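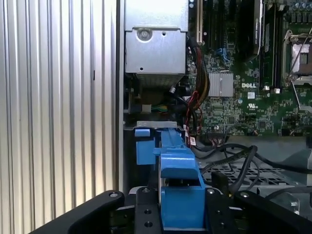
Dust in a desktop PC is mostly a temperature problem, and temperature is mostly an airflow problem. A short thread on how I clean and check older towers. Airflow follows the easiest path, so look first at what sits in it. A thick run of red, yellow, orange and black cables hanging beside a metal housing will slow air and collect lint on the side facing the intake. Tie it back before you reach for the compressed air.

Print this page | E-mail this thread

Power off, unplug, hold the power button for 7 seconds. Then ground yourself on bare metal. Short bursts of air, can upright. A tilted can spits liquid propellant.

Hold fan blades still with a finger while you blow. A free-spinning fan can overspeed, and sleeve bearings do not like it. Clean the heatsink from the fan side, then from the opposite side.
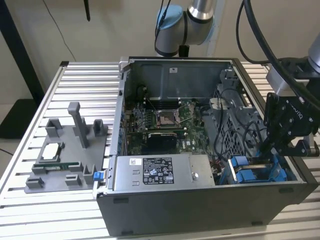 Next, filters. Foam filters can be rinsed in lukewarm water and left overnight. Mesh filters only need a soft brush. Refit them fully dry. The Treleo mesh I use in two towers has lasted since December with one cleaning.

Log temperatures before and after, same room, same load, same length of run. Otherwise you are comparing weather. I use the Sirkeck logger at one reading every 2 seconds.

My own limit for an older CPU under sustained load is 80 °C. Above that, with clean fins and a working fan, I replace the thermal paste. Remove the old paste with isopropyl alcohol and a lint-free cloth. A pea-sized dot of new paste is enough for most desktop chips.
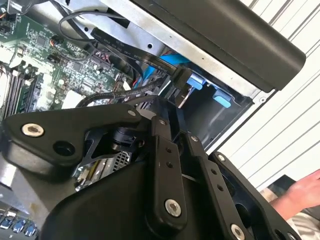 Fan direction is worth checking while the side is off. Most fans blow toward the side with the support struts. Front in, rear out. Two fans facing each other will raise noise and do very little for the CPU.

Last item: the power supply. Blow it out through the vents and leave the cover on. The capacitors inside can hold a charge after unplugging. If its fan rattles, replace the whole unit.

This site uses cookies to remember your reading settings. Accept | Manage

© Zarkville Bench Notes | Contact | Back to top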